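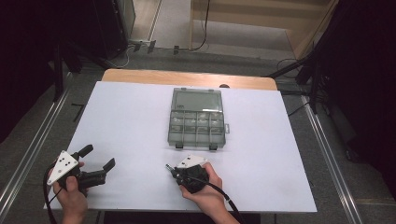
Jetside hand-held gripper pair
Equipment no. 769
Kept by: Jaltthorpe Robotics Club
Loan length: 10 days (club members), one session (visiting schools)
Page looked after by Štěpánka Kollár

Okay, so these are my favorite thing on the equipment list, and I'm going to try to be fair about them anyway!

The Jetside is a pair of black grippers you hold yourself, one in each hand. You do the job with them, the camera records it, and later on your team uses the recordings to teach an arm to do the same job. We bought ours from Elirel in March with the money from the Vik cup, and they've been out on loan pretty much the whole time since (sorry to everyone on the waiting list, I do see your messages).

What you get: the left gripper, the right gripper, a cable for each, the white top plates with the mounting holes, and a hard case that is slightly too small for all of it. The trick with the case is cables first, then the grippers with the jaws closed. Please don't sit on the lid. Sverre sat on the lid.

What it's like to use

Weird for ten minutes and then completely fine. You lose all the feeling in your fingertips, so things you do without thinking (like popping a latch on a plastic box) suddenly need a plan. Which hand holds the box still? Which one goes for the latch? My team argued over that for most of a session, and we ended up doing it one way on the left latch and the other way on the right, and I still think we were correct.

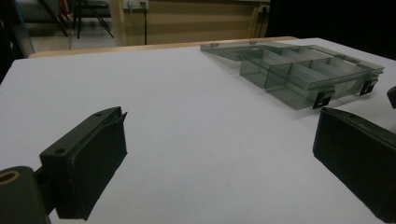 Jaltthorpe Club Equipment List, Issue 17, page 6

The box task is the one we set all the new members now. You get a see-through organizer box, the kind people keep screws and beads in, and you have to open the lid, lay it flat, then close it up again and get both latches to click. It sounds like nothing. Try it! The plastic is smooth and light, so if you push instead of lifting, the whole box just scoots away from you across the table.

Sverre Westerberg (he runs the younger group) likes to start people off on wooden blocks and save the box for later. I'd go straight to the box. The blocks are a bit dull and you don't learn much about using two hands together.

Some stuff I wish had been on the old version of this page:

Run the cables out behind you before you start. If one crosses in front of your other hand you'll catch it at the worst moment, and that recording goes in the trash.

Move slower than feels normal. Then go a bit slower than that.

Keep both fingers where the camera can see them, even the one that isn't doing anything.

Start with the box in a different spot and at a different angle every time. We didn't do this for our first batch and our arm learned one exact corner of the table and nothing else. That was a sad afternoon.

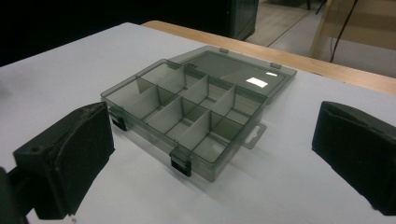

Organizer box with the lid open, between the Jetside fingers.

Good for: boxes, lids, cups, folding cloth if you're patient.
Not so good for: coins, paper clips, anything flat and thin. I've tried picking up a playing card and I don't want to talk about it.

Borrowing them

Put your name on the sheet inside the cabinet door and write down both grippers, even if you only want one, as they're set up as a pair and it's a pain to match them again. Wipe the fingers down before they go back. If a screw works loose on a top plate, tighten it by hand and leave me a note, and please don't swap in a longer screw!

Spare finger pads are in the drawer under the soldering stuff. We're down to one set, and I've asked Elirel for more.

Page last updated 2019-04-03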